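Session 7: Grasp state from wrist cameras

Reading before class: Vaněk handout, sections on contact and gripper width. The lab code is in the Skisodeck repository. Use the December branch.

1. Why cloth needs its own grasp check

With a rigid part, gripper width tells you most of what you need. The fingers stop at the width of the part. With cloth, a good grasp and a missed grasp can give almost the same reading. One layer of fabric adds very little width, and a fold adds only a bit more. So we use the wrist camera as well as the joint readings.

Before the close command, the perception node looks for a corner or a fold that lies in the opening between the fingers. On gray fabric over a white surface, the outer edge is easy to segment. Inner folds are harder, as the contrast comes only from shadow and weave.
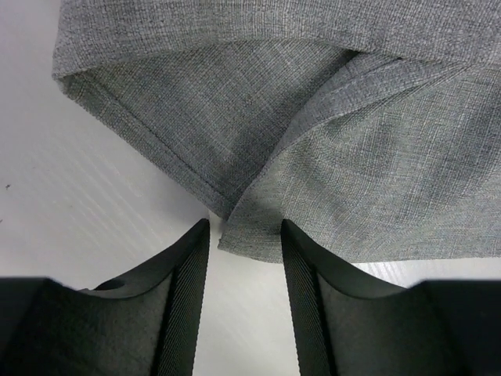
2. Grasp state labels

The classifier has four outputs: open, closing, pinched, missed. It runs on a window of 17 images and must agree with itself on 2 windows in a row before the planner acts. Note that "pinched" is a guess made from the image. With the fingertips nearly together at the base of a fold, one image can't tell you if the cloth will stay put when the arm lifts.

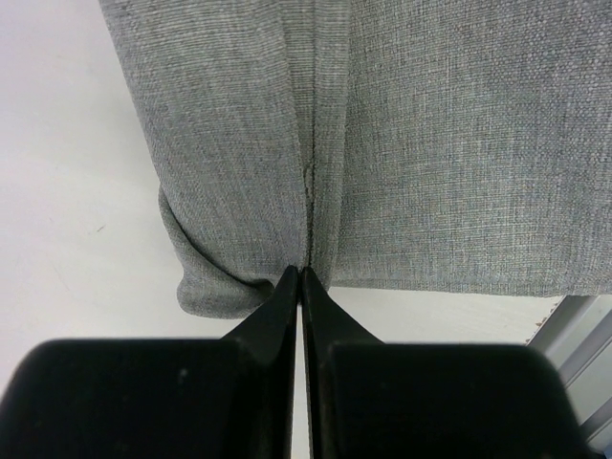 Boris Sýkora asked why we don't drop the classifier and simply lift a little, then look again. A test lift is a fair choice, he said, if the planner has time for it and the cloth can be put back down.

We do both in Bistance. The classifier decides whether a test lift is worth trying, and the second look settles the label.

3. Two arms, one cloth

Once both grippers hold the cloth, the arms form a closed chain through a soft link. The planner limits the distance between the grippers to the cloth length set in the config file — it doesn't measure the cloth. Twist is not modeled. Slack is allowed, and contact with the table is not treated as a collision.

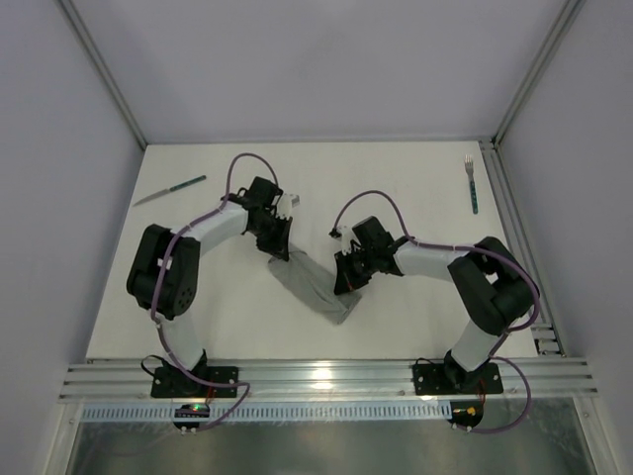

Figure 3. Gray cloth held between the left and right grippers.

Lab task: the Pamstead log set has 1167 labeled windows. Hold out 18 percent, train on the rest, and report errors for each label. Hand in the confusion table and your config file.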